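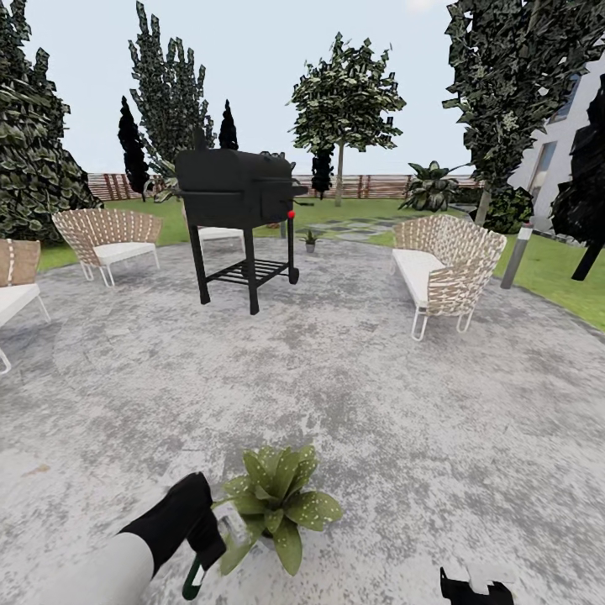
Posted by the Hustesby plot diary, September, 7 pm

Soil temperature 5 cm down was 27 at midday in the open bed, lower under mulch. Moved the Remus leeks to the north row and watered them in. Humidity in the cold frame reached 83 per cent, so I propped the lid. 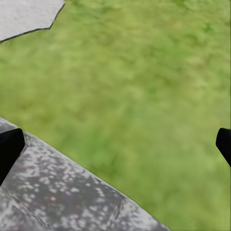 Grass and stone edging.

Pagano beans are finished. Pulled the stems and left the roots in. The Vurora squash has set seven fruit and the lower leaves show mildew. Removed the worst and binned them. The water butt is low. Rake the seed bed tomorrow.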